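Aug 27, 2023

Couldn't sleep, so I'm at the kitchen table with the last of the peach tea, writing up a long day with the simulator before it all runs together in my head. Desmond would say I should keep a proper log like everybody else at Granus, and I do, but the log wants run numbers and the log doesn't care what I think!

The question I keep coming back to is the one my mother asks every time she calls, whether the thing can clean a house yet. She means a real house, hers, with the hall rug and the piano and my father's shoes. What we have is a rendered hallway. We named the project Pallier last February, when I was sure (so sure, I bragged to the neighbors) that by summer it would be wiping down a wall and opening a door and going on to the next room. Well, it's summer. The chore at the moment is still stone. Get the gripper over a marble surface, keep it level, keep it off the veins it mistakes for edges.

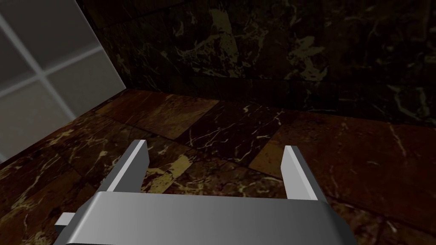 I spent the whole morning on that and came away fonder of my own two hands than I have been in years. When I wipe a counter I'm thinking about supper, or about whether I ever answered Inès, and my hand simply knows how hard to press. Every bit of that has to be put in for the machine, and then put in again when the floor is a different stone or the light is lower. We're on run 334 now. I wouldn't want to add up the hours, and I certainly wouldn't want to tell my mother.

After lunch Jalen wanted to talk about doors. He has always thought doors matter more than scrubbing, and I've slowly come around to his side of it, because a helper that can't get from the hall to the bedroom is only ever going to be a helper in the hall. A handle seems such a small thing until you try to explain one. You have to come at it from the proper side, take hold, turn, and then move your whole body out of the way while the door swings, and my grandmother did it with a laundry basket on her hip and never thought twice.
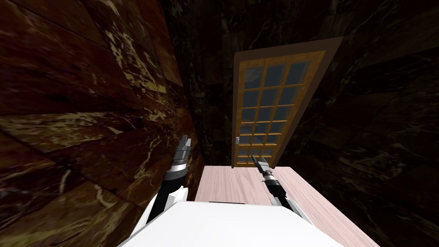
Birdie wrote back this evening that I'm too gloomy, that her dishwasher is a robot by any fair reckoning and has been doing a household chore every night for 10 years, and that if I wanted to see a machine fold a towel I should wait for it with a little more patience and a little less tea. I laughed out loud. She's right about the dishwasher, of course, but somebody still has to load it, and in her house I know very well it isn't her.

Jalen and I did agree on something before we quit, that shop floors will come first. A shop floor can be laid out to suit the machine, everything in its place and the same tomorrow as today. Houses move around on you. I moved this very chair twice tonight just to reach the sugar.

Saving one from the wall work to paste in here, since I never keep enough of these and always wish I had.

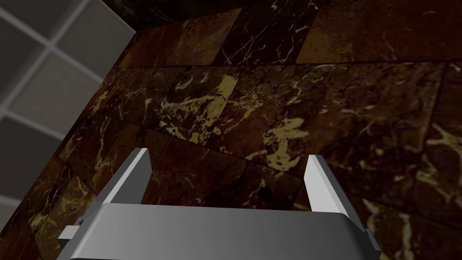 Pallier, gripper open, up in the corner by the ceiling panels.

Tomorrow I'd like to go over the approach angle again, and ask Desmond whether we can have 2 more weeks on walls before the door work takes over everything. I also need to call my mother. I'll tell her not yet, and she'll tell me she's already done the floors herself, and then we'll get on to the tomatoes.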